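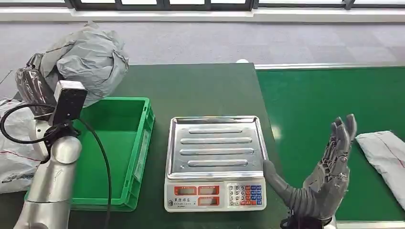
Do I have to weigh the tea bags as well, one reply to our October notice asked, and what if I live on my own and hardly throw anything out?

Yes to the tea bags, please. And people who live alone are very welcome. We had too few of them in the first round and would like more this time.

# Call for participants: kitchen waste diary, Celside and Bristevport

Posted 2022-01-26

We are looking for 36 households to keep a diary of the food they throw away. The study is run from the Vídalín building in Celside and paid for by Grultex, which makes food caddies and liners. Grultex will get the final figures but will not get your name, your address or your diary.

You weigh what goes in the bin or the caddy, write it down, and carry on as normal. We are not asking you to waste less. If you normally throw out half a loaf on bin night, throw out half a loaf and write it down.

## Who can take part

You can apply if:

- you live in Celside or Bristevport
- you are 18 or over
- you cook or prepare food at home on most days
- you expect to be at home for most of the diary period
- everyone else in the household is happy for you to do it

Only one person per household can be the diary keeper, but anybody can do the weighing. Children can help. Shared houses can apply if you keep your food together. If each of you has a separate shelf and a separate bin, one of you can apply alone and record your own food only.

You do not need a garden, a compost heap or a council food caddy. Flats are fine.

We can't take households where somebody works for Grultex or for either of the two councils' waste teams.

## What you would be doing

The diary runs for 24 days in a row. You choose your start date from the ones we offer.

Each time you throw food away, you note:

1. the date, and whether it was morning, afternoon or evening
2. what it was, in your own words ("carrot tops", "rest of the rice")
3. the weight in grams
4. whether it could have been eaten at some point

The fourth one causes the most trouble. Potato peelings, broccoli stalks and bread crusts all count as "could have been eaten" for some people and not for others. Put down what you think. There is a column for "not sure" and we don't mind if you use it a lot.

Liquids count if they are food: milk, soup, gravy, the end of a carton of juice. Pour them into a cup first and take off the weight of the empty cup. Tea and coffee left in the mug do not need to be recorded. Cooking oil does.

Food given to pets should be recorded on the back page. Food given to birds too.

People in the first round told us it took a few minutes a day, with Sundays-type big cooking days taking longer. If you miss something, write "missed" and leave the weight blank. A guessed weight is harder for us to deal with than a gap.

## Before you start

There is a short briefing at Vídalín. You will practise with a kitchen scale, learn how to set it back to zero with a bowl on it, and fill in a sample diary page. Tea and biscuits are provided and there is step-free access from the car park side. 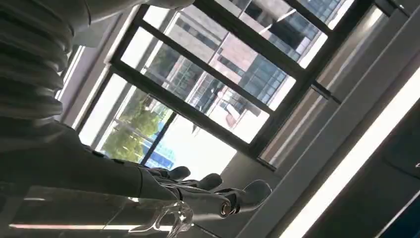
*At the window, Celside.*

If you can't get to Celside, we can do the briefing over the phone and post the diary to you. Please say so on the form so that we can book a time.

You may use your own scale if it shows single grams. If it only shows ounces, or jumps in fives, borrow one of ours. Loan scales come with batteries and have to be returned with the diary.

## Payment

You will receive £100 once we have your diary and any loan scale back. It is paid by bank transfer or, if you prefer, as a supermarket voucher. Bus fares to the briefing are paid on top; keep the ticket.

If you stop partway through, send us what you have done and we will pay for the days you completed. You don't have to give a reason.

## What happens to your diary

Diaries are stored under a number. The list that matches numbers to names is kept separately and destroyed when payments have been made. We may quote from the "in your own words" column in the report, without saying who wrote it. If you would rather not be quoted, tick the box inside the front cover.

We don't take photographs of your kitchen and there are no home visits.

## How to apply

Application forms are at the Vídalín front desk and at Bristevport library, on the table by the returns slot. Fill in both sides and hand the form back in at either place. The form asks how many people live with you, what sort of home it is, and which start dates would suit.

If more people apply than we have room for, we will choose so that there is a mix of household sizes. Everyone who applies will get an answer by post or email. Those we can't fit in can ask to go on the list for October.

People who kept a diary in the first round can't take part again, but please pass this on to a neighbour.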